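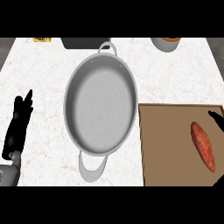
Stasby documentary, anyone seen it?

marlowe_29
Caught it Wednesday. Two hours on the tenants' march and the police line at Zerketberg, and I'd have sat through a third.

dimbulb
I'd have sat through one. Stojanović never met a drone shot she didn't like.

marlowe_29
The phone footage is the movie, though.

dimbulb
Sure — all nine minutes of it.

kastriot_n
My aunt marched. She says they skipped the arrests in Lamau completely.

marlowe_29
Huh. Didn't know there were any.

dimbulb
So we agree it's too long and too short.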